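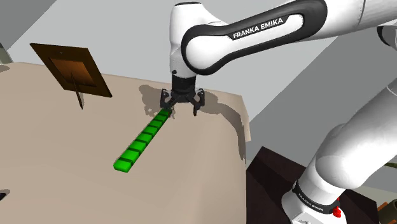
*Simulated Franka arm, green segmented bar, fingers open. Cendine task set, Lastham build.*

**1/** A thread on collecting demonstrations in simulation, from someone who has spent a good part of June doing it and is less convinced than when she started. Long one. Mute me if you're only here for the allotment posts.

**2/** The pitch for sim data is that it's cheap. You render a table, drop an arm over it, put something on the table for the arm to bother, and press record. No broken parts and no waiting for a slot in the lab. I believed most of this in September.

**3/** Our set is called Cendine. It has 518 recorded demonstrations in it as of this morning. I keep seeing that number quoted in our own slides as though it settles something.

**4/** What it tells you is how many times somebody pressed the button at the end. Of those 518, I'd be happy to train on 223. The rest have something wrong with them that a person would spot in ten seconds and our checker passes without a murmur.

**5/** Typical faults, in no special order: the arm dithers above the bar for ages before committing. The fingers close on nothing and the operator goes back for another try, with both tries saved as one. The bar gets nudged into the goal by the wrist and the checker calls it a success.

**6/** That last one bothers me most. The checker looks at where the bar ends up. It has no opinion on how it got there. A learner fed on those will happily learn to shove things with its elbow, and then we'll all write a paragraph about "emergent strategies".

**7/** About the bar. It's nine green blocks in a row and it's supposed to stand in for "long bendy things". Cable, hose, a strip of rubber seal. I've yet to meet a cable made of nine green blocks.

**8/** I do understand why it's built like that. Proper soft objects are slow to simulate and blow up if you look at them sideways. Segments joined end to end are quick. Fine. But then the write-up should say "we moved a segmented bar" and leave the cable industry out of it.

**9/** Same with the colour. Bright green on a plain beige top, grey walls behind. If your vision model can't find that, go home. If it can, you've learned very little about whether it will find a black cable on a black bench at four in the afternoon.

**10/** "But we randomise." We do, a bit. Lastham lets you change the table colour, the light and where the bar starts. There are 11 settings you can vary. Last time I went through the config, most of them were left at the default in the bulk of the runs — the randomised ones take longer to load and people had targets to hit.

**11/** Targets are a whole other problem. Ask operators for a number per day and you will get that number per day. You'll also get the easiest starting positions over and over, as the reset button lets you skip the ones you don't fancy. I know this because I was one of the operators and I skipped them.

**12/** Then there's the clutter. We have a picture frame stood on the far side of the table, well away from the bar. It's listed in the task notes as a "distractor". I'd like to know who or what it has distracted. The arm has no cause to go anywhere near it.

**13/** A useful distractor would be next to the bar, or on top of it, or the same green. Try that and success drops off and the weekly chart looks sad, so the frame stays at the back.

**14/** Shadows, on the other hand, I've come round to. The arm throws a big blotchy grey one over the table and I assumed it would be a nuisance. When we trained a small model with shadows switched off, it got noticeably worse at judging how far the fingers were above the surface. So that's one thing in the renderer's favour and I'm recording it here in the interests of fairness.

**15/** Somebody will ask about the big public-style pile, so: yes, we also pulled in the Nakpan recordings. 2,226 of them. Different task mix, different controller settings, and the gripper command is stored the other way up, so open is closed and closed is open. Found that after a weekend of training. The loss curve looked lovely.

**16/** I went back afterwards and read the Nakpan notes properly. The flipped gripper is mentioned, in a footnote, in a file I had no reason to open. Read the footnotes, I suppose. Or put it in the first line, where a tired person will see it.

**17/** What I'd do differently if we began again tomorrow:

- Record failures on purpose and label them as failures.
- Fix the starting positions in advance and take away the skip.
- Have a second person watch a slice of every day's runs at normal speed. Boring job. Pay them properly.
- Stop reporting the total.

**18/** And score the path as well as the end point. Did the fingers touch the bar before it moved? Did anything else touch it? The simulator knows all of this already. It's sitting there in the contact log and we throw it away to save disk space.

**19/** Someone on the Ekivlow side has suggested we train a second model to grade the demonstrations for the first. Maybe. But that needs graded examples too, and I can guess who'll be asked to do the grading, and at what rate per day.

**20/** To be clear, I'm not against sim. A real arm would have been slower, and I'd have had fewer bad demonstrations only by having fewer of everything. My complaint is with the counting, and with calling the result "manipulation of deformable objects" when it's an arm and a green bar on a very tidy table.

**21/** Replies asking for the cleaned list: it's coming, I'm partway through a second pass. I want to check the ones I rejected in a bad mood on 19th June, when the viewer kept crashing — a few of those were probably all right.

**22/** Replies telling me that scale will sort it out: more of what, though? I've watched the shoving ones. I don't want ten times as many.

**23/** Tea, then back to the viewer. Next up is a batch where the bar starts near the edge of the table, and I already know why there are so few of them.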